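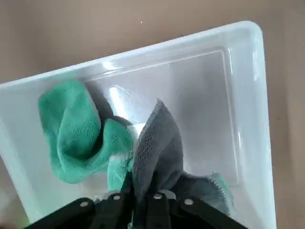
Quick chat with the woman who runs the Vollton laundromat, open since 1946. Busy morning, machines going, we talked over the noise.

"My aunt had it before me. 4 washers back then." Now there's 17. Biggest change? "People use way too much soap – always have." She still opens at six, even in August. Would she ever sell up and move to Gandthorpe? Long laugh. "Ask me in ten years." Then the dryer buzzed and she was of again.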